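Projektbericht: Ordnung auf dem gemeinsamen Arbeitstisch
Verfasser: Abdelkrim Younis
Abgabe: 29/04/2021

1. Ausgangslage

In unserem Lernraum im Haus Benmoussa steht ein großer Tisch, den zwei Kurse benutzen. Im Dezember haben wir bemerkt, dass am Ende des Tages immer viele kleine Sachen liegen bleiben: Getränke, Stifte, Pflegeprodukte, leere Becher. Der nächste Kurs muss dann zuerst Platz machen, bevor er anfangen kann. Das Projekt mit dem Namen Warkavano sollte untersuchen, welche Gegenstände das sind und wie man sie am einfachsten sortiert.

2. Vorgehen

Ich habe über einen längeren Zeitraum eine Liste geführt. Insgesamt wurden 199 liegen gebliebene Gegenstände eingetragen. Für jeden Gegenstand habe ich notiert, ob er dem Essen und Trinken, der Arbeit oder dem persönlichen Gebrauch dient. Bei manchen Sachen war die Zuordnung schwierig — zum Beispiel kann ein Becher zum Trinken da sein oder zum Aufbewahren.

3. Ergebnisse

Die meisten Einträge gehören zur Gruppe Essen und Trinken. Flaschen werden oft stehen gelassen, weil man sie später noch austrinken möchte. Kleine persönliche Gegenstände sind seltener, aber sie machen mehr Arbeit, denn man darf sie nicht wegwerfen und muss den Besitzer suchen.

Eine typische Mischung besteht aus einer kleinen Flasche Orangensaftgetränk mit weißem Schraubdeckel, einem durchsichtigen Kunststoffbecher und einem Lippenpflegestift, der auf der Seite liegt. In dem Becher steckt etwas Lilafarbenes, vielleicht ein Klotz oder ein Schwamm.

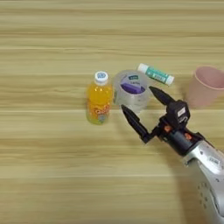 Für solche Fälle haben wir die Regel festgelegt, dass der Inhalt eines Bechers getrennt vom Becher eingeordnet wird. Getränke kommen auf das Regal neben der Tür, persönliche Sachen in das Fach mit der Aufschrift Ekeck.

4. Bewertung

Die Regel ist leicht zu verstehen, aber sie wird noch nicht von allen benutzt. Ein Problem bleibt das Fach selbst, es ist zu schmal und wird schnell voll. Außerdem fehlt in meiner Liste die Uhrzeit, deshalb kann ich nicht sagen, welcher Kurs mehr liegen lässt. Diese Spalte würde ich beim nächsten Mal ergänzen.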